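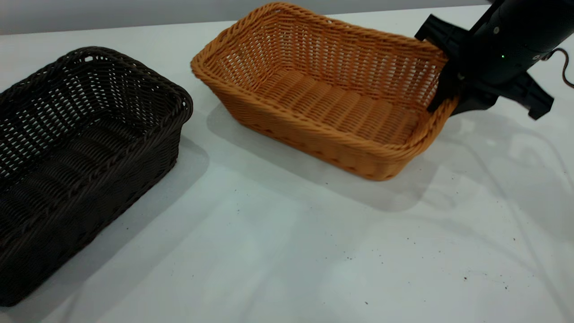

Ensinar um robô a arrumar uma mesa começa, na Eltine, com uma pessoa sentada a dois metros dele e um comando em cada mão. O operador move o comando, o braço acompanha, e tudo o que as articulações fazem fica gravado. Uma tarefa de aparência simples como mudar cestos de lugar ocupa a equipe há meses. O cesto laranja é agarrado pela borda direita, com um dedo da garra descendo para o lado de dentro, e essa pega foi escolhida depois de muita discussão. A borda grossa e torcida dá apoio à garra, mas a parede trançada cede se o operador fecha demais.

Maximiliano Bravo coordena as sessões de teleoperação. Segundo ele, a maior dificuldade dos novatos é a pressa. “A pessoa chega perto do cesto e corrige três vezes em um segundo. O modelo aprende a correção junto com o movimento”, diz. Por isso cada operador treina durante 90 minutos antes que suas demonstrações entrem no conjunto de dados.

O projeto, batizado de Rurkton, reunia 3.034 demonstrações até 27 de julho de 2026. Depois da revisão, ficaram 2.816. As descartadas tinham pausas longas, pegas que escorregaram ou trajetórias em que o braço passou perto demais do limite das juntas.

A revisão é feita por Harsh Sandhu, que assiste às gravações em velocidade dobrada e volta quando algo o incomoda. Ele defende que alguns erros fiquem, desde que o operador os corrija com calma. Bravo discorda em parte - prefere gravar as recuperações à parte, com o cesto já colocado em posição ruim.

A equipe também testou o ensino cinestésico, em que a pessoa segura o braço e o conduz com as próprias mãos. O método rendeu quase 300 gravações e foi deixado de lado para os cestos. O corpo do instrutor encobria a câmera, e a força da mão se misturava às leituras dos motores. Continua em uso para movimentos curtos, como encostar uma peça na outra.

A próxima etapa, prevista para outubro, troca os cestos por caixas com tampa. Os comandos serão os mesmos, e Sandhu já pediu uma segunda tela para a revisão.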